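Two grippers, one phone: an afternoon with the people who compare hand-held jaws

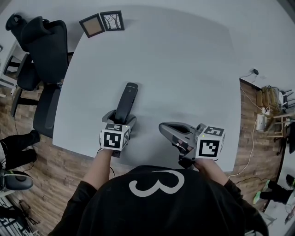

Trying the pair at the table, with the cordless phone in the left gripper and the right one open.

I'd asked the lead tester at Prondus for 15 minutes and got most of an afternoon (no complaints, there was coffee!). The team in Camasden is comparing 2 sets of hand-held grippers, and I wanted to know what makes a person pick one over the other.

"Your wrists pick for you," she told me. "Do 3 rounds with a phone handset and you know which one you'd rather be holding."

So why a phone? "It's slippery and it's long. Grab it low and it wants to tip. The older fingers, the Nolte ones, let it swing. The Wolleo set grips better, but it's stiffer to squeeze, and I grumble about that a lot."

I asked about the cubes with the black-and-white squares, and she laughed. "Those are how we track your hands. Turn them too far and we lose you, so everybody learns to keep their elbows in."

Then she let me have a go. I dropped the phone, twice I think, and got it standing on the next try. She's hoping to settle on one set by February. "Unless the springs get better," she said, "and then we start over."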